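Chapter 6

Soil, Surface, and Water: The Basis of Routine Cleaning

After reading this chapter, the student should be able to explain the difference between cleaning and rinsing, describe how water hardness affects a detergent, select a general type of cleaner for a given soil, and prepare a diluted solution from a concentrate.

Key terms: alkaline cleaner, builder, concentrate, dwell time, hard water, residue, soil, surfactant

6.1 What Is Meant by Soil

In the cleaning trades, soil is any matter found on a surface where it is not wanted. The word covers garden dirt, but it also covers cooking grease, soap film, mineral scale, ink, dust, and the oils left by hands. A surface may carry several soils at once, and they are often layered. In a kitchen, for instance, dust settles on a thin film of grease, and the two together are harder to remove than either would be alone.

Soils are commonly grouped by the kind of cleaner that acts on them. Fats and oils respond to alkaline cleaners. Mineral scale and rust respond to acids. Sugars and salts dissolve in plain water. Dry dust is best lifted with a vacuum or a cloth before any liquid is applied, as wetting it first will often turn it into a paste.

The student who learns to identify the soil before reaching for a bottle will use less product and will do less damage to finishes. Chapter 7 returns to this subject with respect to carpets and upholstery.

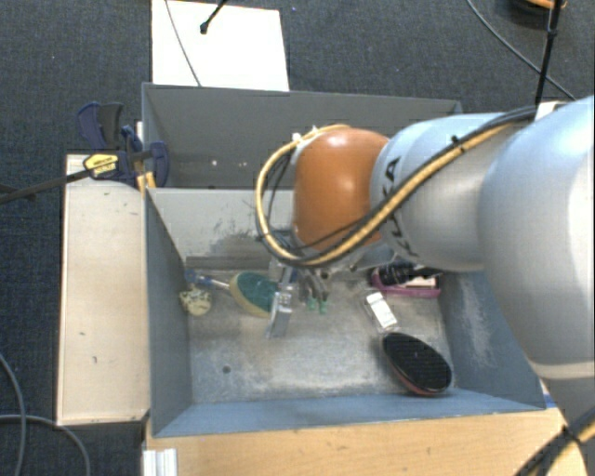 6.2 The Surface

The second matter to be considered is the surface itself. Hard, sealed surfaces such as glazed tile hold soil on the outside only, and most general cleaners can be used on them without harm. Porous surfaces, including unsealed stone and bare wood, draw both soil and cleaner inward. Shape matters as much as material. A smooth, rounded casing such as that of the large robot arm shown in this section can be wiped in long strokes, while bundled cables and the ties that hold them offer many small places in which dust can settle. Electrical equipment of any kind is cleaned only with the power disconnected and only as its manufacturer directs. Where a finish is glossy, as on the orange-brown joint cover of the same arm, abrasive powders and scouring pads should be avoided - fine scratches dull the shine and give later soils a place to hold.

When the nature of a surface is in doubt, the cleaner should be tested on a small area out of sight. The area is rinsed, allowed to dry, and examined in good light before the work goes on.

6.3 Water and Its Hardness

Water does most of the work in routine cleaning. It dissolves some soils, carries others away, and brings the active parts of the cleaner into contact with the surface. Its quality differs greatly from one town to the next.

Water that contains a large amount of dissolved calcium and magnesium is called hard water. These minerals combine with soap to form a gray film, and they reduce the strength of many detergents. Manufacturers add substances known as builders to bind the minerals and leave the surfactant free to act.

The towns of Oltutton and Ronatton, used in the case studies throughout this book, show the difference. Oltutton draws on deep wells and has hard water. Ronatton is supplied from a reservoir and has soft water. A housekeeping department in Oltutton must expect spots on glassware and scale in its kettles. The same department in Ronatton will more often face the opposite trouble - too much foam, and a long rinse.

6.4 Working With Concentrates

Most institutions buy cleaners as concentrates and dilute them on site. The label states the proper rate, and it should be followed exactly. A solution that is too weak leaves soil behind. One that is too strong leaves residue, which becomes sticky and attracts new soil.

Consider Flesutus, a mild alkaline cleaner made by Koval for floors and counters. The label calls for 6 ounces of concentrate in each 12 quarts of cool water. The water is measured into the bucket first and the concentrate is added to it, which limits both foam and splashing. Gloves are worn while pouring.

Different cleaning products must never be mixed. Bleach combined with ammonia or with an acid gives off gases that can cause serious injury.

Review Exercises

1. Name a soil that responds to acid and one that dissolves in plain water.

2. Explain why dry dust should be removed before a liquid cleaner is applied.

3. Using the rate given for Flesutus, find the amount of concentrate needed for 76 quarts of water.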